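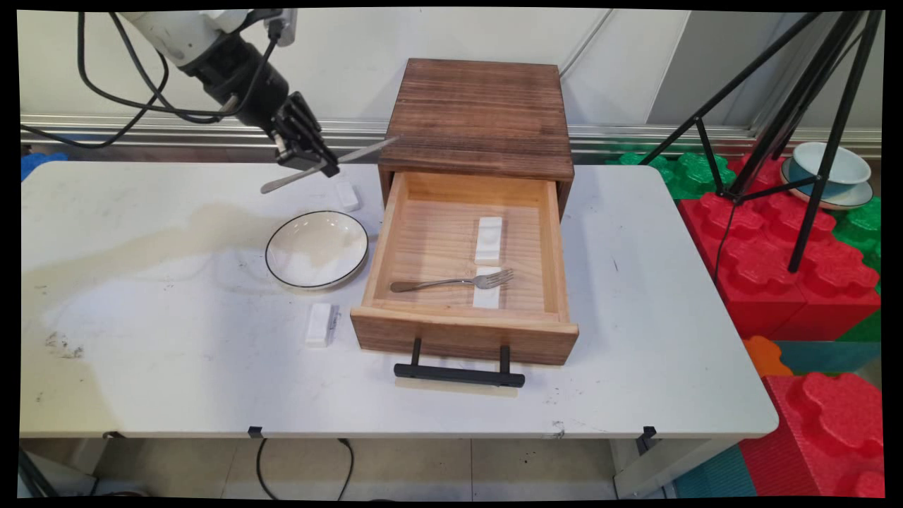
Rernmont Tabletop Collection Station

The Rernmont is a single-arm station for recording teleoperated manipulation episodes. It ships as a configured unit: arm, two-fingered gripper, fixed workspace camera, operator console and recording software. Table and props are supplied by the customer.

Recording

Each episode stores joint positions, gripper opening, operator commands and video on one clock. The operator marks start, end and outcome with a foot pedal. Failed episodes are kept and labeled unless the operator discards them before the next reset.

Task sets

Plivemine task files define the instruction text, the starting layout and the reset procedure. The drawer and cutlery set includes placing a knife or fork in an open drawer, moving flatware to a plate, and clearing small blocks. Layouts can be randomized per episode or held fixed for a block of 5.

Typical throughput

Short pick-and-place: around 100 episodes per operator shift
Local storage: 1,000 episodes before offload
Export: one folder per episode, with a session index

Ordering

Part number 344 covers the complete station. The Takagi console is also sold separately for sites that already have an arm. Installation takes one day and includes operator training. For integration questions, contact Chaltu Hailu in applications engineering.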